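Hand grippers for fruit sorting – how many to budget for?
Forum: Equipment and Purchasing

midus_bench
Posted 30 Jul 2026
I have to turn in an equipment request by November and would like a sanity check. We do fruit handling with hand-held grippers, moving pieces between a table and a metal tray. Right now I have 14 grippers on the list plus 70 spare finger pads. My manager thinks the pads are padding. The small stuff is what I worry about most, so this is the kind of pick I mean. 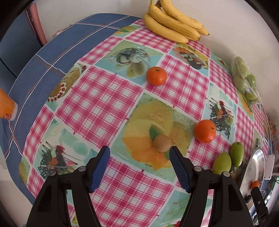 Small brown round item between the pads, tangerines behind it

We looked at Illey and Cronin. Cronin costs more per unit but sells the pads separately. With Illey you have to buy the whole finger.

tallowfield
70 pads for 14 grippers is fine. We ran through ours faster than planned. I'd cut the grippers before I cut the pads.

Ekalov_fan
Disagree. Buy one set of spares, log the wear for a couple of months, then order more. You're guessing at a number you could measure.

tallowfield
Sure, if your purchasing office lets you order twice. Mine doesn't. One request a year and then you wait.

midus_bench
Same with us, one request. I could maybe drop to 10 grippers but then two tables share.

rennick_p
What are you picking besides the little round ones? If it's mostly pears and oranges I'd look hard at how wide the fingers open before paying Cronin prices.

midus_bench
Mixed sizes. Plums, pears, oranges, mandarins, and a few small ones.
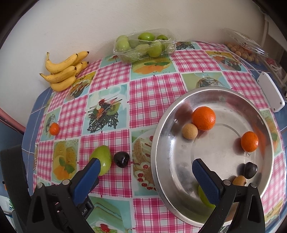
Left pad on the pear, tray at right

rennick_p
OK, that's a real spread of sizes. I'd still get one of each brand on loan first. Shona Cowie at our place did that and changed her order after 19 days.

Ekalov_fan
Also put trays and fruit in the budget. Fruit is a running cost and people forget it. We go through 20 bags a month.

tallowfield
Fruit comes out of supplies for us, not equipment. Ask before you mix them – ours got sent back over that.

midus_bench
Good point, I'll ask. Leaning toward the loan first and keeping the pads at 70. Will post the quotes when I have both.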